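Fendon Turntable and Smoother Set: Six Months In

I bake for family and for a few paid orders a month, mostly two-layer birthday cakes with buttercream. My old plastic turntable wobbled badly enough that I could never get a level top edge. I bought the Fendon set in July and have used it every week.

What you get

The set includes a 12-inch metal turntable, a tall steel scraper, a short plastic scraper and an offset spatula. There is also a small booklet, which covers washing instructions and not much else. Assembly means dropping the plate onto the base. No tools.

The turntable

This is the reason to buy it. The plate spins smoothly and keeps going for a few turns after a light push, which is what you want when you are holding a scraper against the side of a cake. I have had a three-tier cake on it weighing close to 20 pounds and it did not tip or grind. The rubber feet grip a bare counter well. They slide on a floured one, so wipe first.

The plate has rings marked on the surface for centering. They are shallow and hard to see under a cake board, and I ended up drawing my own marks with a food-safe pen.

The scrapers

The steel one is good. The edge is straight - I checked it against a ruler - and it is tall enough for a double barrel cake. The plastic one flexes in the middle and leaves a slight curve in the frosting. I stopped using it after the second cake and went back to my old Pluvden scraper, which is 24 cm tall and much stiffer.

The spatula

Average. The blade is fine, but the handle has a seam along one side that rubs on your finger during a long job. I sanded mine down.

Cleaning and storage

The scrapers and spatula go in the dishwasher. The plate has to be washed by hand, and buttercream gets under the rim, so keep an old toothbrush for that. The base should stay dry. At 12 inches across, the turntable does not fit in most kitchen drawers. Measure your shelf before ordering.

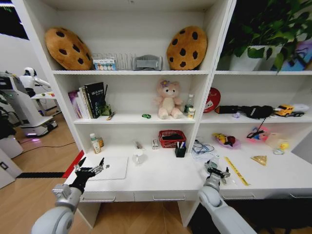
Price and value

I paid $57 with shipping. The Güler turntable sold on its own for less at the time, but it has a plastic base and I found it too light when I tried one in a class. Rurkside makes a heavier cast iron model at nearly double the price. If you decorate every day it might be worth it.

Verdict

Buy it for the turntable and the steel scraper, and expect to replace the other two pieces sooner or later. I would like to see Fendon sell the turntable alone. Four out of five.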